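Packers and bin sorters wanted – Gamwood returns room, Druka

Posted 10 May 2026

Six places. Part time, evenings and some Saturdays. Start as soon as you can, we are behind.

Umow takes in mixed household returns and odd lots from stores that are closing or clearing out. Cups, toys, kitchen bits, bath stuff, things that came loose from their boxes in March and never got put back. It all ends up in bins. The bins end up with us. We need people who can go through a bin, pull things out one at a time, decide what each one is and get it into the right tote. That's the job.

What you'd be doing

Emptying bins, piece by piece. No tipping them out on the table please, we had a lot of chips that way.
Checking each item for cracks, stains, missing parts.
Sorting by type first, then by condition. Toys separate from anything that touches food, always.
Wiping down what needs wiping.
Packing the good stuff into cartons, paper between anything hard.
Writing the tote card. Legible! Print, not cursive.
Breaking down empty cartons at end of shift.

You will not be lifting full cartons on your own. You will be standing most of the time, stools at the packing end if you need one. Tell us beforehand if standing is a problem and we'll put you on cards and labels, there's plenty of that.

Mixed bins are the slow part and most of what is waiting right now is mixed. Hard things and soft things in together, all shapes. You need patience for it. People who come from grocery or a thrift store back room usually pick it up by the second shift, but we've had good people from everywhere. 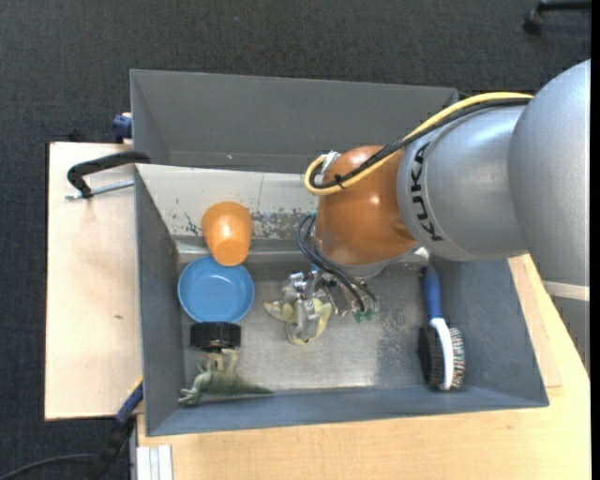
Mixed bin, orange cup on the left. Small items like these are the bulk of the work.

Bins get reused until they give out so expect scuffs and worn coating inside. Check the corners before you call one empty, small things sit down there. If a bin has a sharp edge, tape on it and set it by the door, don't put it back in the stack.

Who we're looking for

18 or over. Good eye for small damage. OK with repetitive work and okay being asked to redo a tote when the card doesn't match what's in it. Happens to everyone the first week. You should be able to read the sort sheet in English, the sheet is short and mostly one word per line. Experience nice, not needed. Closed shoes, no rings or dangly bracelets, hair tied back.

Not a good fit if you need full time hours. We can't promise them and don't want to waste your time. Also not a good fit if you want headphones in, we talk across the table all evening about where things go.

Hours

Weekday shifts run 5 to 9. Saturdays 9 to 1. Minimum 2 shifts a week, more if you want them, tell us which days when you write. Schedule goes up on the wall by the sink and also by text. Swaps are fine as long as you tell the desk before the shift and not after.

Backlog is 472 bins as of this morning, so there is work well into the summer. After that some places will carry on and some won't, depends what comes in.

Pay

Hourly, paid every other Friday. Rate is on the sheet we send back when you apply, same rate for everybody new. Training shift is paid. Gloves and apron provided, bring your own if you are picky about gloves. Coffee is free, the snack machine isnt.

Getting here

Gamwood is the long low building behind the Panasiuk tile yard. Use the side entrance, the front one is locked after 5. Bus stops at the tile yard gate and it's a short walk from there, no sidewalk on the last bit so wear something bright if it's getting dark. Parking on the gravel, not in the tile yard – they do tow.

How to apply

Write to the Umow desk through the contact page, subject line "bin sorting". Put in:

your name and a phone number that gets answered
which days you can do
when you could start
anything you've done that's close to this, a line or two, no resume needed
if you prefer sorting or packing (we'll try)

We read these as they come in and reply the same week. No phone calls to the room please, the phone is next to the tape machine and we can't hear it. If we like the sound of you we'll ask you in for the paid training shift, and you can see the bins and the table and make up your mind then.

Applications stay open until all the places are filled. If you applied last time and didn't get a spot, do write again, we had over 2000 loose items come in since then and way more room on the schedule.

Umow, Gamwood returns room, Druka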